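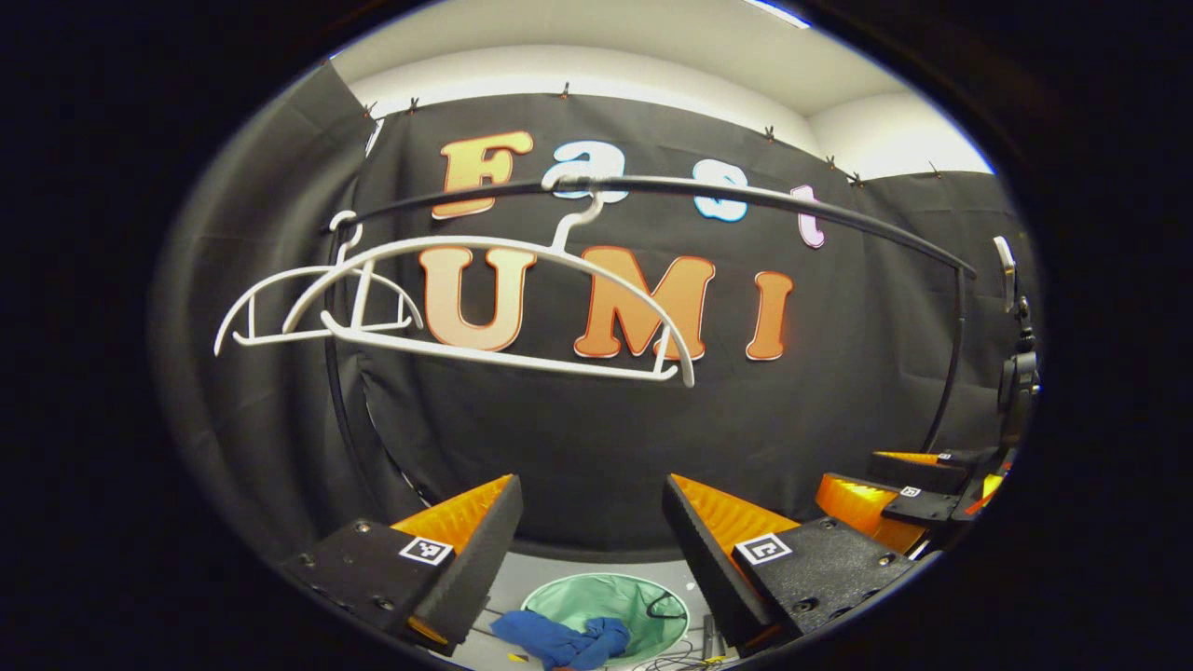
Page 2 of 798

Foam letters on a fabric curtain: how do I get them to stay put?

Asked by Skorico, 20/01/2018

I've hung a black fabric curtain across the back of a small clothes nook, held along the top with metal binder clips. On it are big foam letters, "Fast" on the upper row and "UMI" underneath in orange. There's a black rail in front for hangers. I want to leave the letters up until March but I don't want to wreck the fabric, and hangers pass right in front of the bottom row. What would you fix them with? Would you move the rail or the letters? I'd like to keep the colours where they are, it took me a whole evening to settle on them.

3 answers

Jin
Double-sided tape. Done.

Rosalba Sorrentino
Tape lets go of most fabric sooner or later, and the thick kind leaves gum behind. I'd tack each letter by hand. Use black thread and a long needle, go in from the back of the curtain, catch a little of the foam and come out again. Four stitches for a small letter, six or so for a big one like the U. Don't pull tight or the thread cuts through the foam. When you want them off, snip from behind.

Take the curtain down to do it. Lay it flat on a table and mark where each letter sits with tailor's chalk first, then unclip. If you try it while it's hanging you'll get puckers.

As for the rail, leave it. Wide plastic hangers are going to cross the lower row wherever you slide them. If you want the word readable, push the empties to one end. Check the clips too. Foam weighs next to nothing but a heavy curtain will creep out of small clips over a few weeks, and one more in any wide gap is cheap insurance.

Nunine
Agree with the sewing. I used safety pins from behind on a felt banner and they were OK, a bit saggy. Hook and loop dots also work if you sew the soft half to the curtain. A pack of 200 lasts forever.

Was this page helpful? 2,647 views | 2 shares

Comments

Brisimura: Would this work on a shower curtain?

Rosalba Sorrentino: Not the stitching, you'd be putting holes in it.

Skorico: Went with thread. The "s" is slightly crooked now but I'm leaving it.

Contact us | Copyright 2018 | Back to top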